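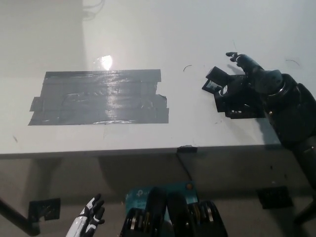

The bench from the head camera, right arm out over the table, tape patch on the left.

Five-finger hands or go back to a two-jaw gripper? And is my head camera the real problem?

Posted by Ebony Rakena, August 19, 2025

Hi all, long-time reader, second post. I've been going round in circles with this and would love some opinions from people who've swapped hands on a two-armed setup.

I've got the upper body running with a five-finger hand on each side (they're the Walleck ones, the older version before they changed the thumb). Arms are fine. Controller is a Quartey and I've no complaints there either, it does what I ask and the logs are readable. What I can't get on with is picking up anything flat or thin. Blocks, cups, a roll of tape, all good. A washer, a bank card, a folded cloth lying flat, and the fingertips just skate along the table until I give up.

I've put grey duct tape down in overlapping strips so there's a patch with a bit more grip than the bare white top, and I've been doing most of my tries on that. It did help with the cloth. It did nothing for the card, and the tape is wrinkled now so things catch on the creases, which I suppose is a different test altogether.

The other thing is the view. My only camera is the one in the head, and when an arm reaches out the hand covers whatever I'm trying to grab. You can see how the black housing by the wrist sits right down on the table under the fingers. There's also a nasty bright spot on the table just past the tape from the light overhead, and the tape itself shines. My depth readings round there are rubbish.

So far I've run 41 tries at the card with the right hand and got it off the table 4 times. I borrowed a Kanditz two-jaw gripper in July for a weekend and got 11 in one afternoon before I had to give it back, but I didn't write down how many tries that took (I know, I know).

What I'm wondering is:

Would you put a two-jaw gripper on one side and keep the fingers on the other, or does having two different ends make the control side a misery?

Is a wrist camera worth the bother, or should I sort the lighting first?

Has anybody used the Flikia fingertip pads on these hands? They look soft enough to get under an edge but I can't find anyone who's tried them.

I'd like to keep it under 2,232 dollars all in, that being what's left in the pot. Thanks in advance!

Hamish Sutcliffe

Light first, Ebony. Please, before you spend a cent!

I lost most of a winter blaming my hands (the robot's, although mine too, some evenings) when the trouble was a ceiling light bouncing off a glossy white bench straight into the camera. Your glare spot is sitting right at the top of the patch where you're doing your tries. Turn that light off, put a lamp well off to one side with some baking paper over it, and cover the white top with something dull. I use plain felt from the craft shop. Pull the duct tape up while you're at it, it's shiny and it's creased and your depth is going to wobble all over it. Masking tape is much better if you only want to mark out an area.

Then do your card again, same number of tries, same starting spot, and write it all down this time. If the number goes up you've learned something for the price of a bit of felt.

On mixing ends: I've done it and it's fine. Two-jaw on the right for the fiddly flat stuff, fingers on the left for holding things steady. You do need to set the tool weight separately for each arm or the lighter side drifts upwards, and the first time I forgot that I got a proper fright. Save them as two named profiles in the controller and check which one is loaded before you switch the motors on.

Wrist camera, yes, but later. Mind the cable. Mine snagged on a bolt under the table and took the plug with it.

Bevan Rewi

just get the two jaw. fingers look great in videos but for cards and washers you want two flat plates and nothing else. i sold mine

Anahera Sutcliffe

I'd go a bit gentler than Bevan (and yes, Hamish is my brother, we do not agree on felt, it sheds fluff into everything and I'd use a rubber mat).

I have tried the Flikia pads, though on a different hand from yours, so take this with a pinch of salt. They're grippy, lovely on cups and bottles, and they made thin things harder for me. The pad is thick at the tip, so the finger can't get its edge under the card. I ended up trimming two of them to a wedge with a craft knife and those were the only ones I kept on.

Something you can try tonight for free: don't pick the card up from where it's lying. Press down on it with one fingertip, slide it to the front edge of the table until a bit hangs over, then pinch it top and bottom. The fingers are good at that and a two-jaw has to come in at an awkward angle. You've got a clip and a cable hanging at the middle of the front edge, so pick a spot further along to the right. I'd also bring the hand in lower and flatter, because coming from above means the housing touches down before the fingertips do. Mine needed the wrist tipped back quite a lot more than felt natural.

If that gets you nowhere, then yes, one two-jaw on the right. I'd keep the money for the wrist camera as well. With only the head view you're guessing at the last few centimetres, whichever hand you have on.

Ashton Kereama has a spare mount plate for the older Walleck wrist, if he hasn't binned it. Send him a message, he's on here most evenings.

Ebony Rakena

Thank you all! Ceiling light is going off and the duct tape is coming up this weekend. I'm trying the slide-to-the-edge thing first, and I've messaged Ashton about the plate. Rubber mat or felt, I've got an old yoga mat in the cupboard, would that do?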